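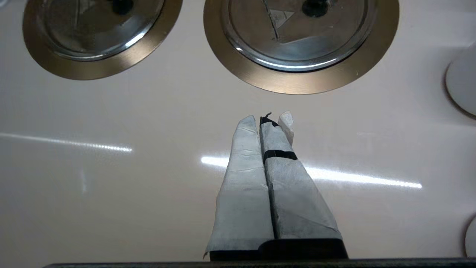

Bronze rings on a white hob: is any of the advice out there real?

Posted by Plikumby, 9th December

I moved into a place with a glossy white cooktop, two burners side by side with the knobs off to the right. The burners have a wide brushed ring in a bronze or gold color and a steel plate set in the middle. The steel is a bit dull and has scratches on it. Fine, I can live with scratches.

My problem is that every page I read tells me something different. One says the rings are solid brass and need polish. One says they are steel that has been overheated and the color will scrub off. One says baking soda and vinegar, which as far as I remember from school mostly cancel each other out and leave you with salty water. All of them seem to end with a link to a bottle of something.

I don't have a manual. The landlord thinks the appliance is a Dindberg but can't say which one, and I haven't found a label. So before I put anything on it, has anyone cleaned rings like this more than once and seen what they look like a couple of years later? I'm not interested in "looks like new!" from people who did it this morning.

Also, is it true you can't use anything rough on the white part? It shows every streak of light from the ceiling and I assume it will show every mark too.

Girkimley

I'd distrust anyone who tells you what the metal is without touching it. I can't tell either. Try a magnet on a ring. If it grabs, it isn't solid brass. If it doesn't, you still haven't learned much, because plenty of stainless won't hold a magnet.

What I do on mine, which are a similar color: dish soap, warm water, soft cloth, dry right away. Everything off and cold first. I wipe along the brushed lines and not across them. That's been the routine for five years and the color hasn't changed that I can see. I once used a metal polish on the back edge of one ring, where it wouldn't show, and got a shiny patch that still doesn't match the rest. That was a 29 dollar bottle, too.

For burnt-on spots I lay a wet cloth over them for a while and then use a plastic scraper. Slow, but I've yet to regret it. Whatever you use, don't flood it. You don't want water getting in around the burners or under the knobs.

On the white part, it depends whether it's enamel or glass and I wouldn't guess. Soap and a soft cloth are safe on both. Green scouring pads will haze a glossy finish sooner or later, whatever the packet says.

Shehu

just use baking soda paste, leave 5 minutes, rinse, done. works on everything. my rings came up gorgeous

Girkimley

Works on everything until it doesn't. It's a mild abrasive, and if that bronze is a coating you could be rubbing it off a little at a time. Gorgeous as of when?

Shehu

august

Plikumby

Okay, so that's one report with some years on it and one from August. The magnet did not stick to either ring, so I know about as much as I did before. I'll go with soap and the cloth and leave the steel plates as they are. If anybody has the cleaning page from a Dindberg booklet with rings like these, I'd still like to see what the maker says, though I expect it will tell me to buy the Dindberg cleaner.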